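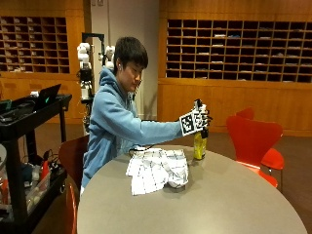
Open day at Verkasero - anyone else go?

Posted by jpadilla in Robotics & Automation, December
14 replies · 686 views · 3 shares

jpadilla
Went to the Verkasero open day this afternoon. I got there a little after 1 and stayed until they started packing up. Most of my time went to the glove station, where a person handles ordinary stuff with a sensor glove on and the hand data gets recorded for training. Bottles, cloth, that kind of thing. The humanoid was parked on its stand behind the table. I had hoped to see more of the robot and less of the people, but I learned more than I expected. Did anyone make it to the talk upstairs? I missed it.

kristine_c
I was at the talk. Benjie Baluyot gave it. He went through how they turn glove recordings into something the robot hand can use. The short version is that a human hand and their robot hand don't have the same proportions, so every recording has to be remapped, and a lot of them get thrown out. He said they had 424 usable ones for bottle grasps at the moment. Slides are supposed to go up on the Gendinside page but I haven't seen them yet.

trernex_fan
424 is nothing. You can't train a general grasp policy on that.

kristine_c
He didn't say it was general. He said bottle grasps, on a table, one hand.

trernex_fan
Then why invite the public? I drove 40 miles. I saw a guy pick things up and put them down. The Trernex open house last year had two arms sorting parts the whole day and you could hand them things.

Janelle T.
The Trernex arms were running a fixed routine. I asked their tech and he told me so. If you handed it a part it wasn't set up for, it went in the reject bin. It looked good, I agree, but it's a different kind of work.

trernex_fan
Still a demo. An open day should have a demo.

jpadilla
I'm somewhere in the middle. The sign at the door said "data collection and hardware tour", so I wasn't misled, but they could have run the robot once an hour. A couple of families left early.

genalyn_u
Does anyone know what the square on the back of the glove is for? My son asked and I told him I'd find out.

Janelle T.
It's a fiducial marker. A camera picks up the pattern and works out where the back of the hand is and which way it's turned. Finger sensors can tell you how the fingers bend but they don't tell you where the hand is in the room.

genalyn_u
Thanks, I'll pass that on. He is 6 and wants one now.

tiongson_mike
Question for people who work with these. Is there a reason to keep the cable on the glove? We have a wireless pair at Tiongson and I much prefer them.

Janelle T.
Battery and dropped packets, mostly. Ours lose sync after roughly half an hour and then the whole take is bad. Wired is annoying but you get the data.

tiongson_mike
Must be your setup. Ours go all morning. Might be worth checking what else is on your 2.4 band.

Janelle T.
Could be. There is a lot on it.

kristine_c
Update: the slides are up. Remapping starts at slide 11. The bit on cloth is only one page and he says in the notes that they don't have good results with it yet.

This site uses cookies to remember your login and forum settings. Accept / Manage preferences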